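Ticket: table cover keeps sliding
Opened by: Yabsira Beyene
Status: open

Hello, I bought the Brudstead cloth for our table in November. The table has rounded corners and the cloth moves at the corners every time we clear the things away. I already tried the clips, 24 of them, but they fall.

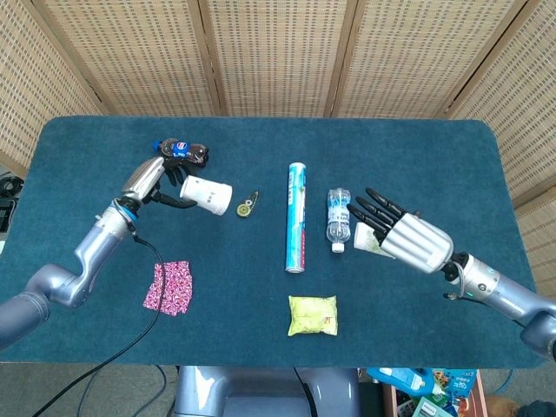
I also washed it one time at 60 degrees. Is it possible it became smaller? Please tell me which tape I can use under the cloth.

Reply, Jairo Ticona: Please wash only cold. I will send you the grip tape.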